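Farneck's shared kitchen gets its tables back

Good news for anyone who eats lunch on the ground floor at Farneck – the kitchen is open again! I went along on Thursday to have a look, and I stayed far longer than I meant to (there was cake).

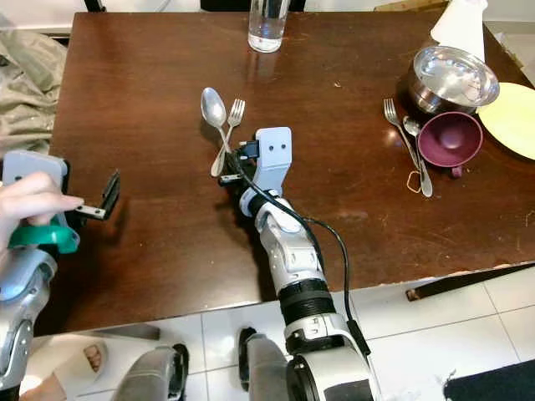
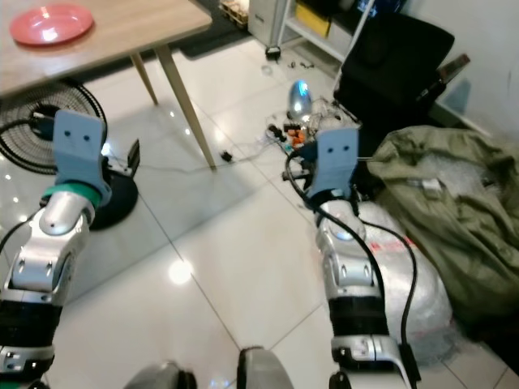
Kerstin Westerberg has been running the Farneck kitchen since last September, and she spent 3,597 on the refit, which is a bit over what she'd planned. Most of it went on plumbing, and she kept the old furniture wherever she could. I'm glad the dark brown table made the cut, scratches, chipped front edge and all, because I've eaten a lot of soup at it. The lighter one stays too, and it looks good with that coral-red plate on it and the glossy white tiles underneath.

There are 36 places for lunch now, up from 19, and Chukwuemeka Akinola is cooking on Tuesdays and Fridays to begin with. He told me the first menu is bean stew, flatbread and a plum thing he hasn't named yet. I'd eat the plum thing every day.

Kerstin is still short of cutlery, so if you have spare forks or spoons at home – they don't need to match – leave them at the Polák bakery counter before the weekend. Lunch is served from noon, and you can bring your own mug.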